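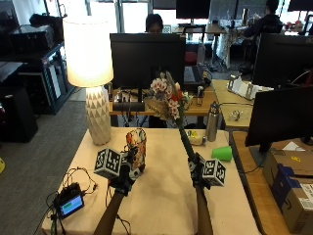
Most offices I have worked in had flowers at some point, and in most of them the flowers were a problem by the second week. Fresh ones drop petals into keyboards. The water goes cloudy, and whoever brought them in is on leave. I have come round to the view that an office should have dried flowers or none at all, and that they should be treated as seriously as the chairs.

I say this as someone who used to dislike them. My aunt kept a bowl of dusty heads on the piano for my entire childhood and I took that to be what dried flowers were. The mistake was hers, because she never threw any of them away. A dried bunch has a life too, only a longer one. I give it from October until the clocks go forward, then it goes in the bin and I start again.

At Sturnell, where I spent four years, we had one long table that belonged to no department. It had a cloth on it, a lamp, and a bouquet of pale pink, white and orange blooms with some dry grass stuck in among them. People had their sandwiches there. They opened parcels there. Catrin Pumphrey, who ran accounts, was against the cloth from the start. Her argument was that cream shows everything, and it does. My argument was that a cloth that shows everything gets washed. We never settled it, and the cloth stayed.

I still think the cloth mattered more than the flowers. Put a vase on a bare desk and it looks like something left behind by the last tenant. Put it on a cloth and people understand that the table is meant for something. They also stop using it as a shelf for old cables, or at least they use it less.

The container is where most people spend too much. Plavow sells a plain glass cylinder that I have seen in a dozen reception areas, and it shows you a handful of brown stems, the worst part of any dried bunch. You want something you can't see through. A tin will do, or a printed pot with a bit of orange or red in it if the flowers are pale. It holds no water, so it needn't be a vase at all. It does need some weight at the bottom. I use gravel.

Arranging them is slower than people expect. You can't push dried stems about as you can fresh ones. Hold each by the stem, well below the head, and lift it straight out if it's wrong. If you twist it, the grasses shed all over the table and you'll find bits for weeks. Do the tall ones first and stop sooner than you want to.

Then there is the lamp. Ceiling lights in offices flatten everything, and dried flowers under them look grey. A table lamp with a white shade fixes this for the price of a lunch or two. Yung-ching Wei, who had the desk nearest ours, asked for it to be left on through the afternoon, and I noticed he began taking his calls at that end of the room.

I know the case against all this. Flowers are not work, and a firm that has money for them could spend it on better screens. Our bunch cost 20 pounds and lasted the winter. I have sat behind plenty of good screens and I can't remember what any of them looked like.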